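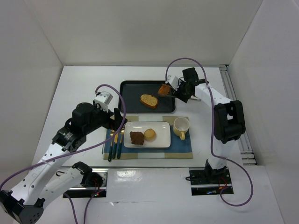 Words: M. Prydderch

Breakfast used to be the one meal a guest house did properly. In Stidarwood, where I have lived for 14 years, it is turning into a bag on a door handle. Three of the places along the front have given up cooking in the morning, and the newest of them, Flilico, never had a kitchen put in. You get a yoghurt, a cereal bar and a code for the coffee machine.

I understand the sums. Someone has to be up before six, the gas bill is bad, and half the guests leave without eating. The owner of a small place near the harbour told me she threw out 30 slices of bread in one week in April. She charges less for the room now and sleeps until seven. I don't blame her.

But I think the town is losing something by it. A cooked breakfast was where visitors found out that the coast path was shut, or that the Jaron bus only runs in the morning. Guests who would never have spoken on the stairs passed each other the marmalade. Older people travelling alone often had their longest talk of the day there.

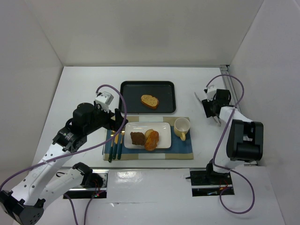 A slice of bread on a black tray, with a banded placemat in front.

It needn't be the full plate. Toast, a pot of tea and a table to sit at would do — most of us don't want two sausages at eight o'clock anyway. Toast is cheap, and it can be made to order, so there is less to throw away.

The council spent 400 pounds on new leaflets last year, and 200 of them are still in a box at the library. I would sooner see the money go towards one shared breakfast room, open to guests from any of the small houses, with the cost split between the owners. The old tea room behind the chapel has stood shut since the autumn. It has a sink, a decent cooker and a view of the boats, and the rent can't be much.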